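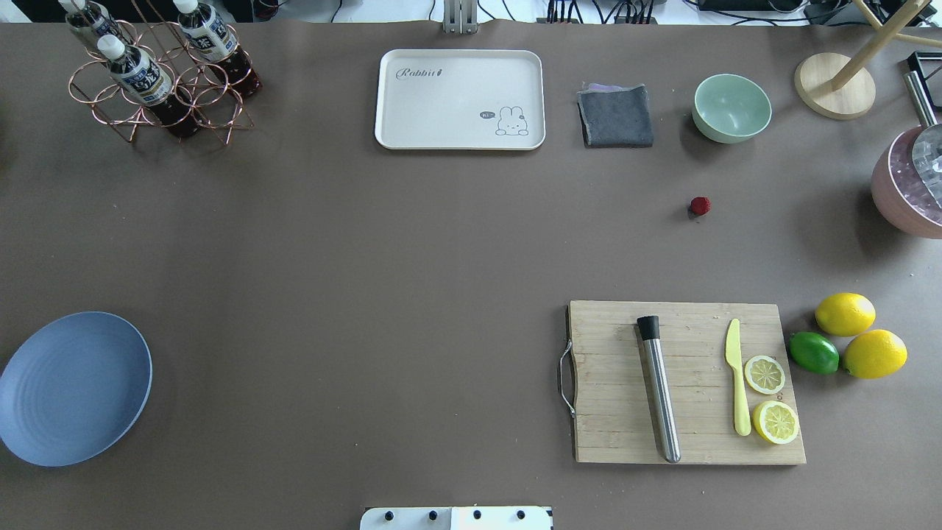 Bottled tea in a wire rack

Bottled tea is tea brewed, filtered and sealed at a plant for sale ready to drink. Leaves are steeped in hot water, the extract is cooled and diluted, and ascorbic acid is commonly added to slow oxidation. Low-acid teas need stronger heat treatment than lemon teas, which can be hot-filled.

The Sarneck plant, opened in December by the bottler Takeda, runs 2 filling lines and employs 189 people. Its process engineer, Miyuki Sugawara, earlier worked on extraction columns at Pledard.

See also: Cold brew tea; Aseptic processing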